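Repeats on Stultow: the spreadsheet version

2018-12-24

The idea was to climb Stultow by the stepped path as many times as would fit between first and last light, in December, on my own schedule and without an entry fee. The path gains 614 metres from the car park gate to the trig point. I wanted 3000 metres of ascent for the day, which five laps cover with 70 metres to spare. I planned for five and packed for six.

Unlike the summer events with a lift down, a repeat on Stultow includes the descent. That changes the arithmetic more than people expect. My climbing pace hardly moved over the day. My descending pace fell apart, and nearly all the time I lost was lost going downhill.

Kit first, as I had several messages about it after the last post. Shoes were the Ekero pair with the deeper tread, on their second winter. One thin wool base layer on, two spare. A windproof, a heavier jacket left at the gate, two pairs of gloves. I changed the base layer after laps two and four and would do the same again. The grey knitted jumper stayed in the bag until the finish.

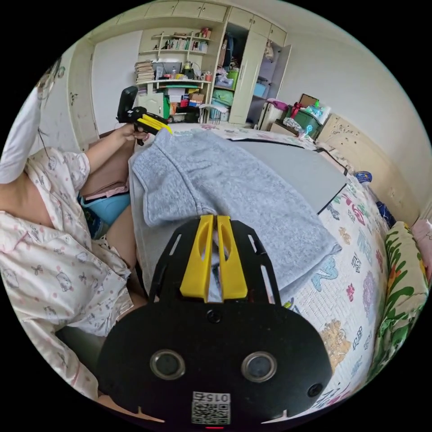
Grey knit, folded loosely.

Food was on a fixed timer: something every half hour climbing, nothing on the way down. Rice cakes with salt for the first three laps, then boiled potatoes, then whatever I could face. The drink was the Clilteteo powder at half strength. At full strength in the cold I find it sits in the stomach, and I end up drinking less than I need. I kept a flask of plain tea at the gate and allowed myself one cup per turnaround.

Turnarounds were budgeted at 6 minutes. The first two were inside that. The third was not: I sat down on the tailgate, which I had written in capitals on my own checklist not to do, and getting up again took longer than the tea did. Younes Naciri was parked alongside and keeping the log, and he wrote "sitting" next to the time with no further comment.

Sleep the night before was adequate. I had shifted bedtime earlier over the preceding week in small steps, and it worked better than my usual method of going to bed at eight and looking at the ceiling.

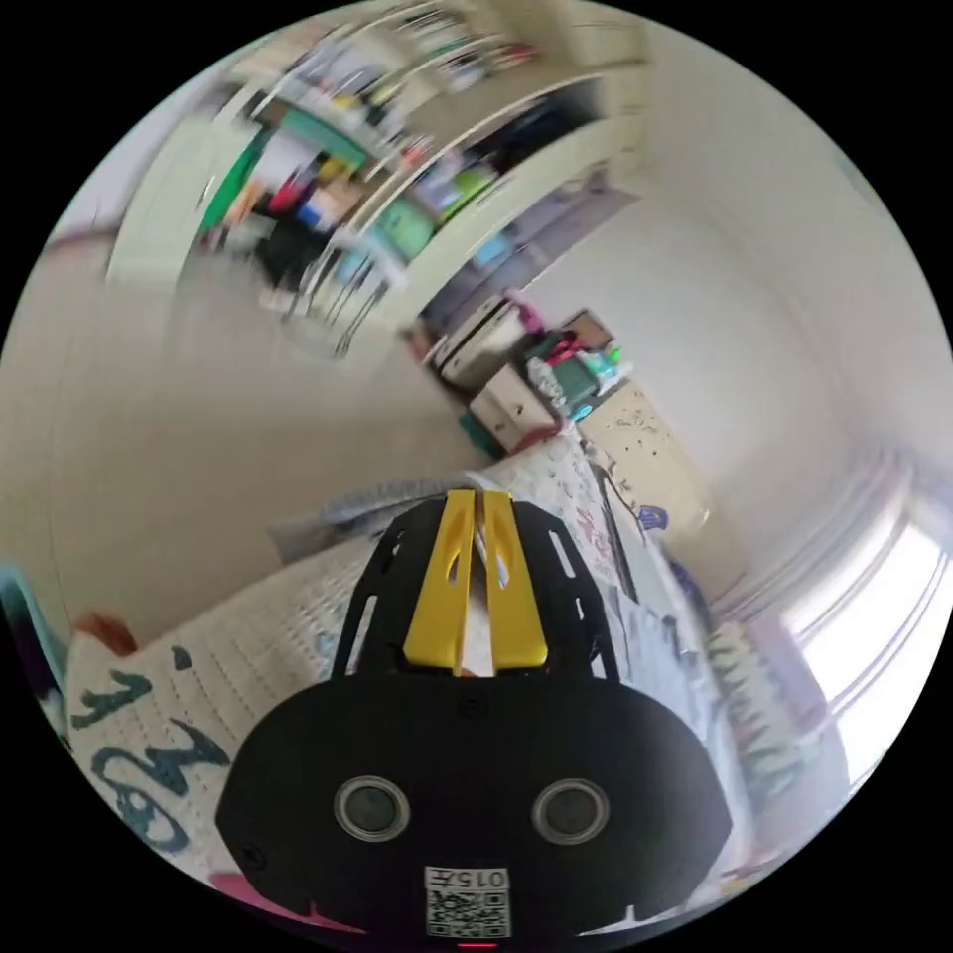 White quilted cover.

Lap by lap, then. Lap one was in half light with a head torch until the second stile. The steps were frosted but gritty and I had no trouble standing up. Lap two was the fastest climb, and too fast. I knew it at the time and let it go, as there was another walker ahead of me. Lap three was the correct pace. Lap four brought cloud down to the shoulder, and I lost the line briefly above the Kabbaj wall, where the path splits and the left branch peters out in heather. Having passed that split three times already in daylight, I have no good explanation.

The descent of lap four was where the day was decided. The frost had gone from the lower steps and the mud under it was worse. I slipped twice, once onto a hand, and began placing each foot sideways. This is slow and it loads the outside of the knee. By the gate I had used up the whole margin I had been carrying since the morning. 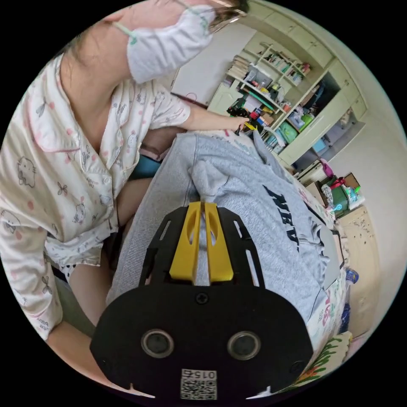
Cartoon print pyjama top, pink trim on the collar.

I started lap five anyway and turned round at the second stile. The light would have held for the climb but not for the way down, and I had told Younes beforehand that I would not descend the mud by torch. So the total is 4 full laps and a fragment, which comes to 2456 metres plus whatever the fragment is worth. The target was missed.
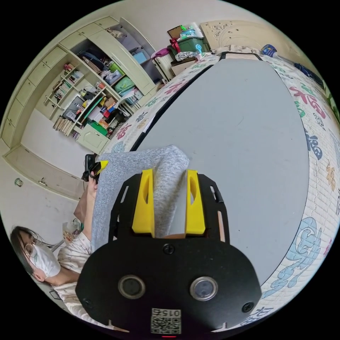
For the next attempt I intend to change the training before I change the kit. All my preparation was on climbing: treadmill at full incline, hill repeats with a slow jog down, weighted step-ups in the garage. The downhill half was treated as rest. From January I will do one session a week in which the descent is the timed part, starting short, and I will do it on wet ground where I can find it. Poles are also back under consideration. I left them behind to save faffing at the stiles, and the faffing would have cost me almost nothing compared with the sideways walking.

The turnaround checklist will be cut down as well. Half of the lines on it were never looked at. Cup, food, gloves, go. The tailgate will be shut.

Knee is fine on the flat and sore on stairs. The Ekero shoes have lost two lugs from the left heel, so if anyone has found a decent adhesive for that, please leave a comment with the name of it and how long it lasted.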